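Covering a table with paper and taping a grid on it – will the tape come off?

Posted in Craft Rooms & Workspaces
6/16/20

Amber Boersma
I want to set up a sorting table for the kids' craft room at our community center in Pravcombe. The plan is brown paper over the whole top, then painter's tape laid out in a grid so every kind of supply gets its own cell. The markers are the worst of it. They end up in one heap and the caps go missing.

The table top is 40 inches deep and has a varnish on it that I don't want to ruin. Two things I can't decide. Does the tape go on the paper only, or do I run it over the edge to hold the paper down? And how big should the cells be? The room gets used for other things from December on, so it all has to come up again by then.

koster_228
Tape on the paper only, for the grid. Hold the paper down by folding it under the table and taping it to the underside, where a bit of residue won't matter. Painter's tape left on varnish for months can pull the finish, and direct sun makes it worse. I learned that on a desk I had by a south window.

For a grid, put down the two long strips across the table first and the front-to-back ones after. Press with a ruler as you go. If you try to lift and reposition the tape it takes the top layer of the paper with it, so mark your lines in pencil. I used blue because it shows up well on brown.

Don't make the cells too small. Mine are big and I use the long lines as a stop, with the markers set down in a row along the line, cap end toward me.

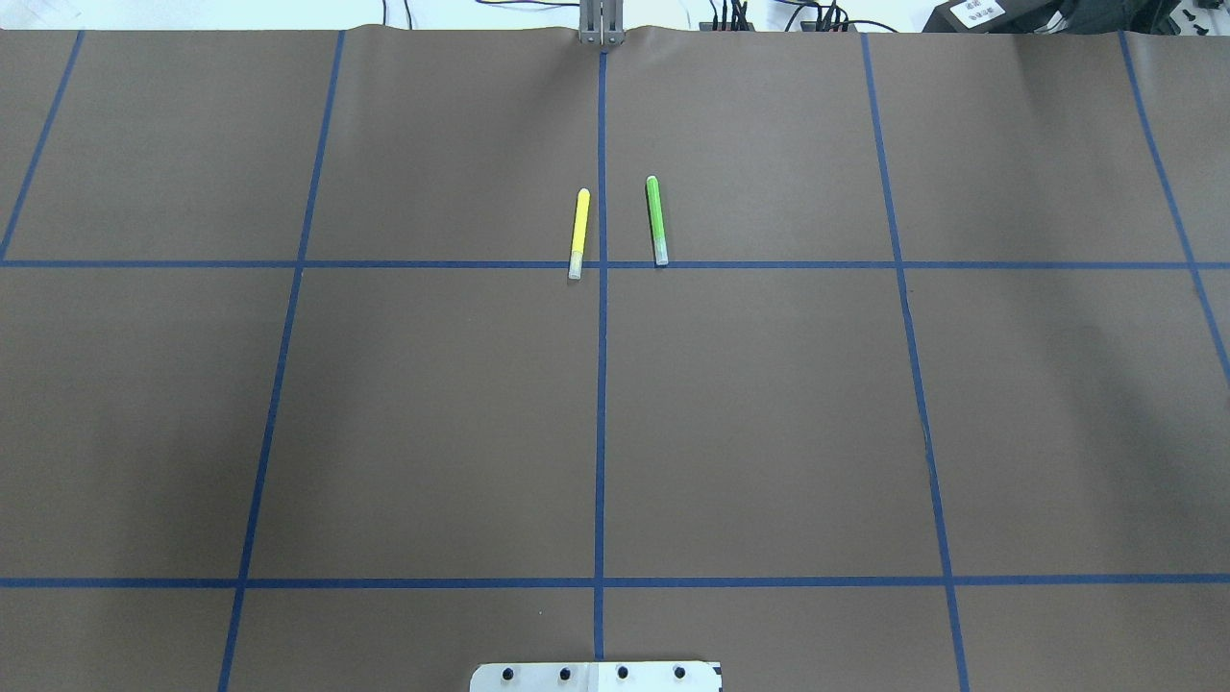 Yellow and green, one on each side of the center strip.

You can add to the row from there. I leave a gap between them so they can be picked up one at a time. It doesn't need to be exact and the kids won't keep it exact anyway.
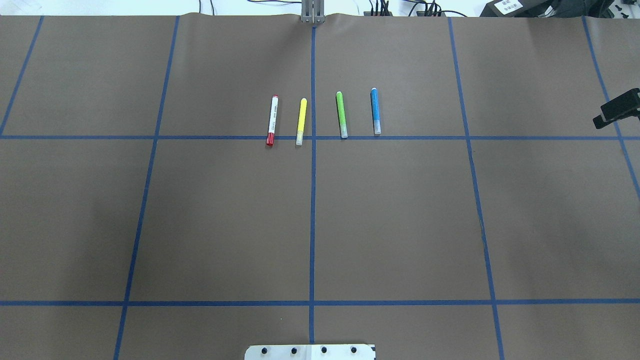 Same line with four markers on it. The one on the far left is the red and white pen.

The narrow cells along the front edge are good for erasers and sharpeners. A 30 inch wide roll of paper won't cover your table in one piece. Get the wider one or you'll have a seam, and pens poke through at a seam.

Prestent
just use a plastic tablecloth and a sharpie. paper rips

Amber Boersma
Thanks. Going with paper and folding it under. I found a Kirero roll that is wide enough. Will do the pencil lines first – I would have skipped that.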